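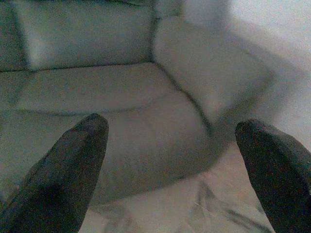
FAMANO OPENS UPHOLSTERY FABRIC TAKE-BACK PROGRAM

EKATGATE, May 29, 2023. Furniture textile supplier Famano will begin accepting used cushion covers and upholstery offcuts at its Ekatgate depot in June. Material will be sorted by fiber type and sent to the Benkirane mill in Brarergate for shredding and conversion into padding felt.

The program covers woven cotton, polyester and blended fabrics. Coated fabrics and leather are excluded at this stage. Zippers, buttons and piping cord must be removed before drop-off.
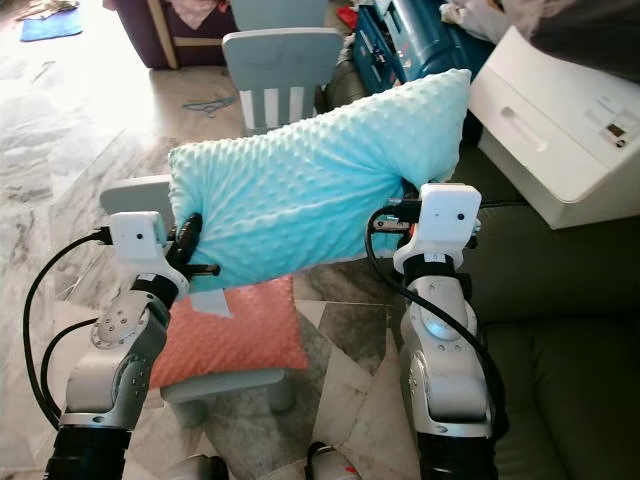
A light blue pillow with a raised-dot cover above a light gray child-sized chair.

A trial completed earlier this year processed 351 bags of fabric from 77 furniture workshops. Felt from the trial was supplied in 5 thicknesses and tested for compression and dust release.

Workshops may deliver up to 108 pounds per visit without an appointment. Larger loads must be booked through the depot office. A sorting guide is available at the depot counter.
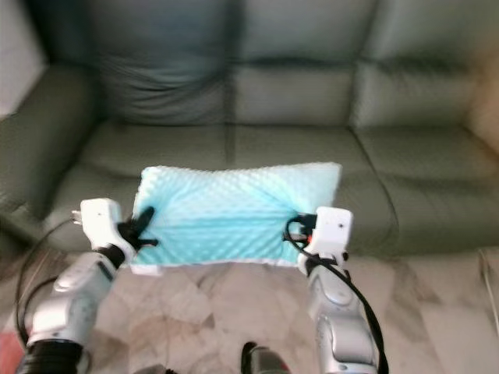
Can households use the program?
Households may drop off clean, dry covers during regular depot hours. There is no charge.

Media contact: Famano Press Office, Ekatgate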